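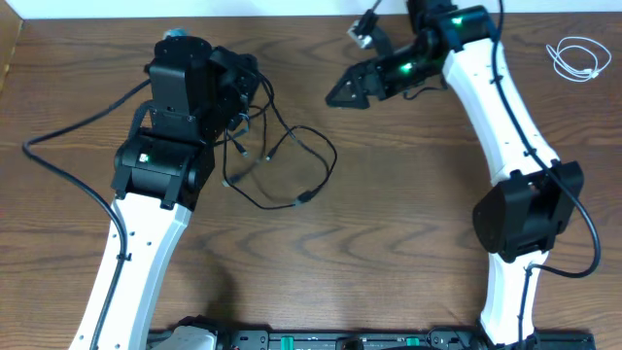 Can you enjoy the Nidness Toy Fair if you haven't got children with you?

Plenty of people do. Most of the visitors on the day I went were grown-ups shopping for themselves, and several stands sell kits aimed squarely at adults.

Nidness Toy Fair, March 2, 2025

I'd been meaning to get to Nidness for ages and finally made it this year, and what a lovely day out it was! The fair takes over the old corn hall and the upstairs rooms behind it, and you pay £8 on the door (under-fives free). There were 42 stands this time. I got there just after opening and was still wandering about when they started folding up the tablecloths.

First stop was Brirkano, because I've had one of their marble runs on my bookshelf for years and wanted to see the new one. It's called the Lighthouse and it's a beauty. The marbles climb up the inside on a little hand-cranked lift, pop out by the lamp and come down a spiral track round the outside, past a harbour with a see-saw that tips them left or right. I must have turned that crank for a quarter of an hour. The track pieces clip together more firmly than on my old set, where you only had to breathe on a bend to lose a marble under the sofa, and they fit the older pieces too, so you can join everything up. It should be in shops before the summer. They didn't have any to take home, which was probably good for my bank balance.

Next door but one was Berrada, who make card and balsa theatres. If you had a toy theatre as a child you'll know the feeling of sliding the scenery in and lowering the curtain, and theirs are gorgeous, with working trapdoors and a cloud machine that's really just a strip of painted card on two rollers. I bought the pirate set. The paper figures come on sheets that you cut out yourself, and the woman on the stand told me to use nail scissors for the rigging and leave the swords until last.

Upstairs is where the talks and building sessions happen. I'd booked on to the one run by Magdy Alaoui, who designs castles for Ikmont, and it was the best part of my day. He'd brought his rough models along, all the way from the first one (mostly taped-up cereal box) to the finished kit, and he passed them round and let us pull them to bits.

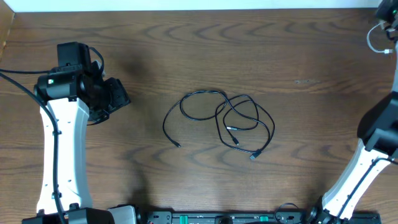
The part he talked about most was the drawbridge. In the first version it dropped too fast and knocked the knights over, and he spent the whole of February trying different weights on the chain. The final one has a tiny ratchet in the gatehouse, so it comes down with a lovely slow clicking sound. He also showed us a secret passage behind the great hall that isn't in the instructions! You find it by taking out the fireplace. I won't say any more about that.

After the talk we each got a bag of 22 parts and built a small watchtower to keep. Mine leaned a bit. The boy next to me finished his, took it apart and built it again upside down, and it was far better than mine.

Lunch was a cheese toastie from the kitchen at the back, £5 with a cup of tea, and very welcome. The queue was long by one o'clock, so go early or bring sandwiches.

I spent the afternoon in the second-hand room, which is a proper rummage. Boxes of odd wheels, farm animals, spare train couplings, jigsaws with "one missing" written on the lid. I came away with a tin garage with a working lift and a bag of cobblestone tiles that will do nicely for the pirate harbour. Bring cash for this room, as only a few of the sellers took cards.

A few bits if you're thinking of going next year. The car park behind the hall fills up early, but the one by the swimming pool had loads of space and it's a short walk. There's a lift to the upper floor, round to the left of the ticket desk. Building sessions have to be booked in advance and the Ikmont one went quickly. And take a bigger bag than you think you need; I carried my garage back to the car under my coat in the rain.

I've got the pirate theatre half cut out on the kitchen worktop as I write this, and the rigging is every bit as fiddly as I was warned.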